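Workshop Tips: Looking After the PC Teardown Cell

These notes cover the arm cell on the slotted table, the one we use for taking old desktop towers apart. They started as a list taped to the controller and got too long for the tape. Napaporn Limsakul wrote the first half, and I have added the parts on fingers and cables. If you only run the cell on a Sunday and never change anything, read the first two sections and the one on drives.

Before you switch on

Walk around the table once. Look for screws in the slots, especially the short ones with coarse threads that come out of side panels. They roll into the grooves and sit there until a fixture is slid over them. A magnet on a stick gets the steel ones. For the rest, use the shop vacuum with the narrow nozzle. Don't use compressed air, which drives the small stuff under the arm base.

Check the base next. Push the base with the flat of your hand, power off, from two sides. You should feel nothing move. If there is a click, stop and tighten the base bolts before doing anything else. Wood under a mounting gives a little over time, and more in November when the heating comes on and the room dries out. We check the bolts every 40 hours on the counter and mark the heads with a paint pen so that a turned one shows.

Then look at the cables where they come off the arm. They need enough slack for the wrist to turn both ways, and no loop should hang low enough to catch the corner of a tower. Move the arm by hand in free drive to the far right corner of the table and back. If a cable goes tight at any point, move the first clamp.

Power up in this order: controller, arm, gripper, PC. If the gripper comes up before the arm, Undisgate (the control program) reports no tool and you have to restart it.

Setting the tower down

Lay the case on its side with the open face up. Take the side panel off by hand first. We tried having the arm do it, and it took longer than the rest of the job.

Unplug the power lead and hold the front button in for a few seconds. Do this even if the machine has been in the store room for a year. Take off your watch and any bracelet before you reach inside. The punched edges on older cases will open up a knuckle, so wear the thin gray gloves and keep them for this job only.

Push the case against the two stops until it touches both. The program expects the bottom edge parallel to the table ribs. If the case rocks, there is usually a rubber foot or a bent latch on the underside. Shim it with cardboard. Folded cereal box is good, corrugated is too soft.

Fold loose power cables out of the way of the drive bays before the first cycle. They do not need to be tidy, they need to be lower than the top of the cage. A strip of masking tape across the bundle holds it well enough and peels off clean. Skip the zip ties. You will only have to cut them again.

Gripper fingers

The fingers wear at the tips first. Run a fingernail down the inside face with the power off. If the nail catches, the face is grooved and needs dressing. Lay a sheet of 400 grit on glass, wet it, and rub the finger flat in a figure eight. Do both fingers the same number of strokes, or the gripper will close off center and pull every part to one side.

Wipe the faces with alcohol after dressing and once at the end of each day. Dust from old towers is greasy. Drives that slip are nearly always a dirty finger and seldom a weak grip, so clean first and leave the force setting alone.

When you put fingers back on, start all the screws loosely, close the gripper on the 19 mm gauge block, and tighten with the block held. Blue thread locker, one small drop. I have had to drill out screws put in with red, and I would like not to do it again.

Spare fingers are in the drawer marked Pacheco. Take a pair and keep them a pair. Please don't put used ones back in the bag with the new ones.

Teaching the drive pull

Drives in plastic caddies are the easiest part of the tower and still the one that goes wrong most. The caddy has to be released before the arm pulls. Some latches spring back in, so open the latch by hand and look at it again just before you start the move.

Unplug the data and power leads from the drive yourself. The arm cannot feel a connector that is half on, and it will happily take the lead, the connector and a piece of the board with it.

Teach the pull in this order:

Bring the fingers in over the caddy with the gripper open, slow speed, and stop a finger's width above it.

Line the fingers up with the long sides. Check from the end as well as from above.

Lower until the tips are past the thickest part of the caddy wall. Gripping on the lip works twice and then drops one.

Close, then wait half a second before moving. Put the wait in the program.

Pull straight along the line of the bay until the caddy is clear of the rails. Only then let the wrist turn.

Lift high enough to pass over the end wall of the case with room for the bottom corner of the drive. A drive carried at a slant hangs lower than you think. Measure from the lowest corner.

Save the points under the case model name, never as "new" or "test". At last count Undisgate had 14 programs called test and two of them were the good ones.

Run it at 10 percent the first time with your hand on the stop. Then 25. Leave it at 25 for the first full day.

If a pull fails

Stop the arm, open the gripper in manual, and support the drive with your other hand while you do it. Never jog the arm upward to free a stuck caddy. If the caddy is twisted in the bay, push it all the way home and start over.

If the same bay fails more than once, look for a bent rail. You can straighten most of them with flat pliers. Case by case, decide if it is worth the time. There are plenty of towers waiting, and a hand and a screwdriver will do the odd one.

Force stop partway through the pull: a lead is still plugged in, or the latch closed.

Force stop at the start of the pull: the case has shifted off the stops.

Drive slides down in the fingers: clean the fingers, then check the grip point.

Gripper opens by itself: look at the tool cable where it bends at the wrist. Ours broke inside the jacket with nothing to see on the outside. Wiggle it with the gripper closed on a scrap of foam and watch.

Arm stops with error 253: on our controller that is the brake check. Power down, wait a full minute, power up. If it comes back, leave the cell off and tell Neusa Guimarães.

Sorting fixture

The plastic tray with the raised holders cracks at the inside corners if it is clamped hard. Snug is enough. Wash it in warm water with dish soap and dry it flat. Hot water bends it, as we found out with the first one.

Check the holders against a known good part once a week. If the part has to be pushed in, there is dirt in the slot. An old toothbrush clears it.

Pulled drives go into the Brineo bin, label up, one layer deep with foam between layers. They still hold somebody's files, so the lid gets locked at the end of the day, including when the bin is nearly empty.

Monthly jobs

Wipe the arm down with a damp cloth. No solvent on the joint covers, as it turns the seals sticky.

Check all the table clamps, including the ones nobody moves.

Back up the programs to the stick on the Priditz hook by the door. Write the month on the label.

Push each stop button in turn with the arm moving slowly and nothing on the table. All of them should stop it. If one doesn't, the cell is out of use until it has been fixed.

Vacuum the filter on the controller. Take the filter out first. Vacuuming it in place pulls the foam off its frame.

Tighten the gripper mounting screws with the small torque wrench. The setting is written on the inside of the lid. Put the wrench back at zero.

Things to keep within reach

Masking tape, alcohol wipes, the gauge block, a headlamp, flat pliers, the stick magnet, two sizes of cross-head driver, the paint pen. Keep them on a tray off the table. A driver left in a slot is fine until the arm comes down on the handle.

Questions about the programs go to Napaporn. For cables, fingers and anything that smells warm, find Neusa. 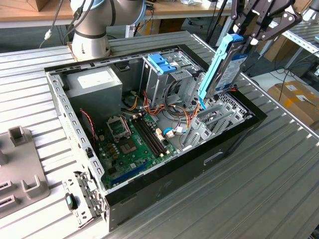
Drive and caddy held over the end of an open tower.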